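Questions people keep asking me about the bedroom tidying project

I'm Rosalía Montes and I look after the bedroom side of Sorik, our project on teaching a two-armed humanoid to put things away. I get a lot of emails about it, and plenty of them ask the same things, so I've finally typed up my answers. Last changed 9/1/25.

What are you trying to find out?

Whether a robot that has learned to pick up soft things in one spot can cope when you shift everything a bit. We show it how to put plush toys in a basket, then we move the basket, swap the toys and see how much of the skill survives. That's really the whole question! It sounds small until you try it.

Why on a bed? Wouldn't a table be easier?

Much easier, and we did start on a table, back in July. But a mattress gives when you press on it, and sheets wrinkle and drag. A hand that comes down a touch too low on a table gets a hard stop it can feel. On a bed it just sinks in and carries on, so the method has to judge height mostly by looking. The robot also has to work from the side of the mattress, with its legs where the bed isn't, and that makes the far side a proper stretch.
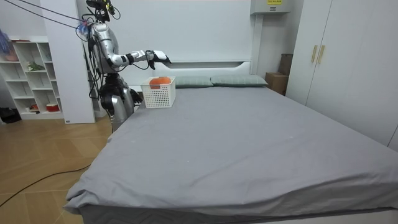
Why soft toys?

They squash, they come in silly shapes and they don't mind being dropped. We've got fruit and veg mostly – a banana, a carrot with a smiley face, that sort of thing. The banana is my favourite for testing because it's curved, so you can grab it in lots of places and only a few of them are any good. Grip it near one end and the rest sticks out to the side, which matters a great deal when you're aiming for the inside of a basket and not its rim.

How does the learning part work?

We record demonstrations, and the robot learns to copy them from what its cameras see plus the positions of its own joints. We used 436 demonstrations for the version we talk about most. The bit that's ours is a step we call Cilell (Florencio Villanueva came up with both the idea and the name, and he won't tell me what it means). Plain copying picks the next movement and gets on with it. Cilell makes the robot come up with a handful of possible movements first, guess where the held toy would end up for each one, and choose the one that keeps it clear of the basket wall. So it's paying attention to the toy in its hand as well as to the hand.
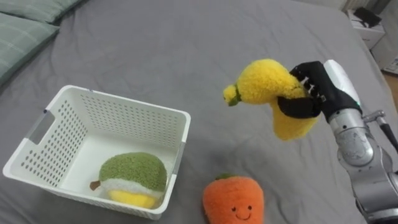
Does it work, then?

Better than it did! In our last round we ran 40 trials with the basket in places it hadn't been during the demonstrations. Plain copying left 11 toys outside the basket. With Cilell switched on it was 2. I'm very pleased with that, but please don't read too much into it – one bed, one basket, one set of toys. I'd want to see it in a different room before I made any big claims, and we're hoping to do that at our Tisthorpe site.

What goes wrong most often?

Letting go. Fluffy fabric clings to the fingers, so the hand opens and the toy comes back up with it. Cilell doesn't help there at all, as it only thinks about the journey to the basket. The other regular nuisance is a toy sitting in front of the basket when the arm needs to come in low. It sometimes gets nudged along the sheet, and then the robot has to find it again.

Does it use both hands?

It has two and the method can drive both, but for single toys one does nearly all the work. Florencio would love it to steady the basket with the other. I keep telling him to wait until we've sorted out the letting go.

Could it fold my washing?

Sorry, no. Folding needs a plan over lots of steps and we're only looking at pick up, carry and drop. The group over at Peñalver are much keener on cloth than we are, so they're the ones to pester.

Can I have the code or the recordings?

The recordings, yes, once we've finished checking them. The code needs a good clean first (some of it is mine, and it shows). Write to the Sorik address and ask to go on the list, and tell me which robot you've got so I know which version to send you.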